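# The Tidying Machines at Diltley

Picking things up sounds easy, doesn't it? You have been doing it since you were a baby, and you probably don't think about it at all. For a machine, though, a cup lying on its side is a real puzzle!

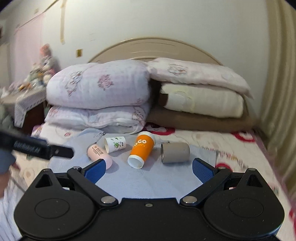
Rhydian Prydderch wants to know whether a robot can tell a paper cup from trash, and his answer is – not unless somebody teaches it. People have to practice the job many, many times with a gripper, so that a computer can learn how it's done. Two blue pads do the pinching, a bit like your thumb and finger. Squeeze a paper cup too hard and it crumples. Squeeze a smooth, round container too gently and away it rolls.

Now, Diltley is a big guesthouse with 70 bedrooms, and every one of them has to be tidied before the next guest comes. Cups get left on beds, and so do little pots and tubes and all the other bits and pieces that travel in people's bags. The housekeepers used to gather up every single thing by hand, bending over bed after bed (try it ten times and see how your back feels).

Since July, two robots have been doing some of the gathering. In their first month they picked up 1,696 things, and 775 of those were cups!

So what do the housekeepers do now? Well, they still make the beds, because folding a quilt is much harder for a robot than lifting a cup. They also check the robots' work and show them what to do with things they haven't met before. Some of them like the change very much, and some miss the old way, when two people did a room together and chatted the whole time. Their boss at Diltley had to promise that everyone would keep their job, and they still have a meeting every month to talk about how it's going.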